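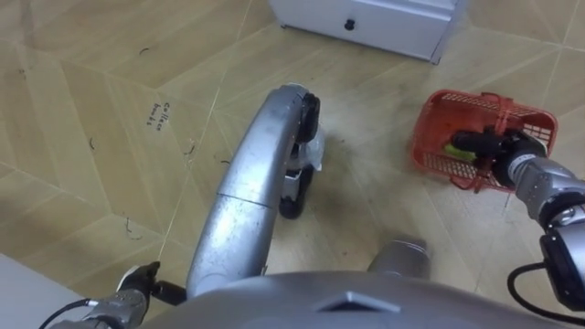

### 3.2 Collecting the basket episodes

Episodes were gathered in the furnished bedroom at our Ferkel site. Each one pairs the head view with a fixed room view (Figure 2), so that the policy sees both the gripper and most of the body. The right hand carries a small red basket by the rim or the handle – we kept both grasps in the set – while the left hand stays free.
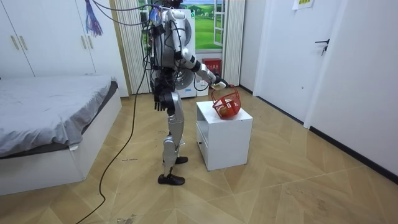 ### 3.3 Labelling and split

**Figure 2.** Head view (Section 3.2, top) and room view, with the basket at the white bedside cabinet.

We kept 585 episodes and held back 49 of them for testing. Labels were added by hand in Ziltik. Episodes with a missing view were dropped before the split.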